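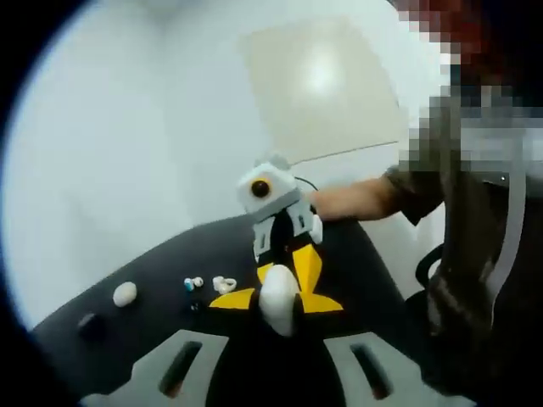

The small robot on the bench, Wednesday session.

Teaching by hand: where we've got to

Quick one this month as the newsletter goes out at four and I've still got the rota to do. Sorry.

So the hand teaching. For anyone who missed the May meeting: no code, no typing in positions. You take hold of the gripper, do the job yourself, and the recording of what you did is what the robot learns from later. Pick it up, move it, put it down. Then again. And again. Patience needed, and a decent chair.

Total for the Calbridge bench is now 92 good recordings. Another 40 thrown out, nearly all for the same reason – people rushing the close. If you shut the fingers while you're still travelling, the robot learns to do exactly that and knocks the piece over. Stop, then close. Please. It feels daft and slow but the slow ones are the ones that work.
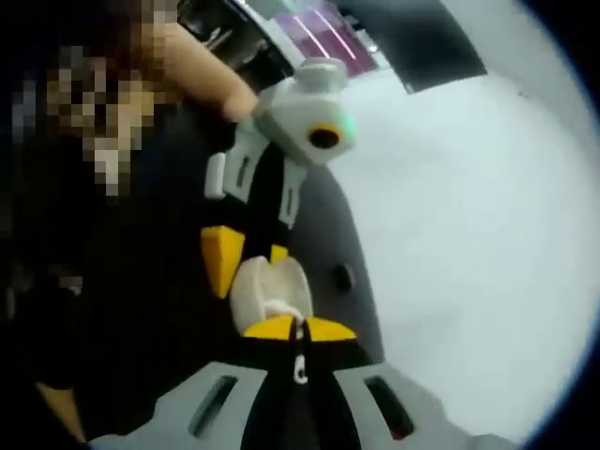

Small round parts are the hardest so far, by a long way. They roll, they slip out sideways, and everyone grips them a bit differently. We've agreed on this for now: come in level, close on the widest bit, wait a moment before lifting. If you drop it, dont stop the recording halfway and start fiddling. Let it finish, mark it as a drop, go again. Drops are useful too, but only if we know which ones they are.

Two people at the bench works better than one. One on the gripper, one setting the pieces out and keeping the cables out of the way. Swap after 25 goes or your wrist will tell you about it.

The Flitville lot are doing the same tasks by remote control instead, sat at a desk with the sticks. Neater paths, much slower, and they can't feel when something's slipping. We'll put both sets through the same training and see which comes out better. My money's on ours but I would say that. Results next issue if the De Graaf machine is free – it has been booked solid.

Bits and bobs:

Spare fingertips have come from Dutwood. 3 pairs, in the top drawer. Sign them out.

Label your recordings before you go home. "test2 final new" is no use to anybody.

Next session Wednesday, half past six, usual room. New people very welcome, you'll be shown waht to do and you can't really break it. Bring small objects if you have any odd shapes at home, nothing sharp and nothing you want back in a hurry.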